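Two-arm bench, Trimcombe – restart checks after the Friday stop
Checklist with my comments, April

Quick background for anyone picking this up cold. On Friday afternoon the right arm stopped dead in the middle of a drinks-packing run and the left one didn't. It carried on for a moment, bumped its neighbour's gripper and then tripped out as well. No one was hurt and nothing broke apart from one lid. I've gone through the Stondov bench sheet from top to bottom and scribbled my thoughts against each line. Sorry, some of them run on a bit!

1. Emergency stop, both buttons
PASS. Pressed each one with the arms moving slowly. Both arms stopped every time.

2. Linked stop (one arm faults, the other stops too)
FAIL. This is the big one. I forced a fault on the right arm 5 times and the left arm kept going on two of them. The delay was up to 299 milliseconds, and our limit on the sheet is 17. Diekmann have the logs and I'm waiting to hear back. Until then it's one arm at a time, please, however tempting it is to get ahead.

3. Base brackets and rail
PASS. All bolts checked with the torque wrench. I half expected the left bracket to have shifted after the bump but it hadn't budged.

4. Gripper fingers
PASS WITH COMMENT. Both sets open and close squarely. There's a scuff on one of the right-hand fingertips, so I've ordered a spare pair and we'll swap them when they turn up.

5. Cables
PASS WITH COMMENT. The purple ones have plenty of slack, maybe too much. I ran both arms through their full reach, separately, and nothing snagged, but I'd like another clip on the right-hand loop.

6. Keep-apart distance in the software
FAIL. Someone had turned it right down so the fingers could work close together over the cups. I do understand why – the job is fiddly and the carrier is small – but it leaves no room at all if one arm stalls. Put back to the Uren default and locked with a password. Ask me if you need it changed.

7. Loose items on and near the rail
FAIL, then sorted. Tongs live on the hook, not over the rail. Same goes for carrier bags, which can catch on a finger before you've noticed. Only what the job needs goes on the table.

8. Cycle test
NOT DONE. The sheet asks for 1000 cycles without a fault and I'm not starting that until line 2 is fixed.

Overall: not cleared for two-arm work. Single-arm work is fine at slow speed with a person at the stop button. I'll redo lines 2 and 6 once the new settings come through, then start on the long test if they both pass.

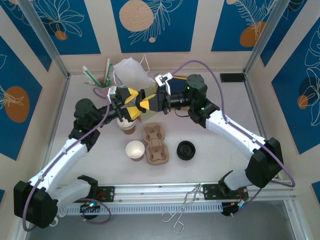 Lines 4 to 7: both grippers close together over the cups, tongs over the rail.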